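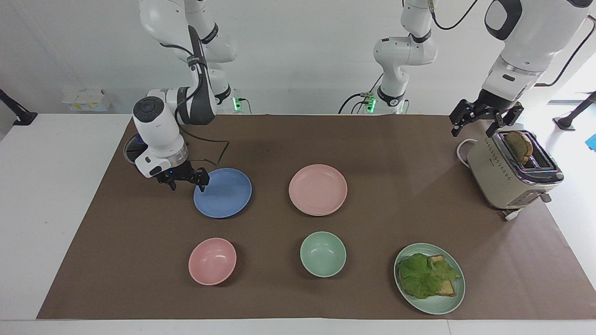
Figure 1. Two-arm workspace with dishes and a toaster on the table.

Funding a School Meal Program Through a Beverage Levy: The Stikent Proposal
Course project report, Public Budgeting
Submitted by Athanasiadis

1. Purpose

The report tests whether a levy of 5 cents per bottle on sweetened drinks could pay for school lunches in the town of Stikent. The town council tabled the measure in June and asked for a revised revenue estimate.

2. Data

Enrollment in the Stikent district is 2,556 students. Sales records were requested from 300 retailers in Stikent and the neighboring town of Flurura. Returns with missing months were dropped. Wholesale volumes came from the Kosix tax database.

3. Method

Revenue was computed as taxable bottles multiplied by the levy rate, less collection costs. Cross-border purchases were treated as a loss to the base. Flurura has no levy, and its main grocery store is a short drive from the town line.

4. Results

The base case covers food costs but leaves kitchen wages unfunded. If enrollment rises to 3,000, the levy no longer covers food either. Exempting small stores, as the council's second draft does, lowers revenue in every case tested.

5. Limits

Price response was taken from published studies of larger cities. Saturday sales are underreported by several stores. The model does not include the state matching grant, for which the rules were still in draft.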